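Drallgate Hand-Held Gripper Kit
Two-hand recording for cloth, bedding and other soft household jobs 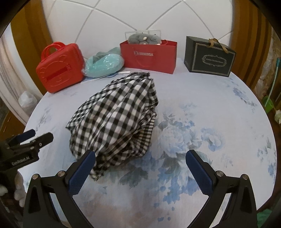 Do I need a robot arm to start collecting examples?

All you need is a pair of hands and a room. The person recording holds one gripper in each hand and does the job the way they would on any other day, and the camera on each tool keeps the view from the fingers. The arm can come much later, once there is a model worth putting on it.

What the kit is for

We love laundry. We love it as a subject, anyway, because a shirt never lands the same way twice, and a model that has only met neatly spread cloth gets lost the minute a sleeve folds under. The kit is made for gathering lots of short, varied tries at exactly this kind of work: picking up a garment from a heap on a bed, finding a corner, shaking it out, folding it, putting it on a pile.

Real bedrooms are wonderful for this! Patterned bedspreads, checked fabric on top of flowers, bags and boxes lined up by the headboard, soft toys, wardrobes on both sides. Leave it all where it is. A learning system that will have to work in homes should get its examples from homes.

In the box

Two hand-held grippers, left and right
Camera for each gripper, already mounted
Spare finger pads
Charging cable and dock
Carry case
Printed quick guide, with a card for each starter task

Using it

Squeeze to close, ease off to open. Most people get the feel of it within 20 minutes, and the second hour is a lot more fun than the first (your thumbs stop overthinking). Start each try with both grippers clear of the cloth, then go in slowly enough that the fingers stay in view as they reach the fabric. If you drop a corner, pick it up again and carry on. Recoveries are some of the best material you can bring home, so please don't delete them.

Between tries, toss the garment back down. Turn it over, bunch it up, move it toward the pillow end. Swap to a different garment after every few recordings.

Paju, the recording app

Paju runs on a phone or tablet and pairs with both grippers at once. It lines up the left and right recordings, lets you name the task and mark a try as finished, partial or scrapped, and copies everything over when the kit is docked. The latest update added left-handed menus, which plenty of you asked for.

Starter set

Every kit comes with access to the Jevenano starter set, recorded with the same tools. It holds 1666 tries across 29 cloth tasks, including almost 80 minutes of nothing but socks. We are very proud of the socks. Use it to check your training setup before your own recordings are ready, or mix the two.

Care

Wipe the pads with a damp cloth and let them dry before storing. Lint builds up near the finger pivots, so brush them out after a long session with towels or fleece.

Ordering

Kits ship from our Mellbridge workshop. Extra pads and replacement fingers are sold in pairs. The next batch goes out in November.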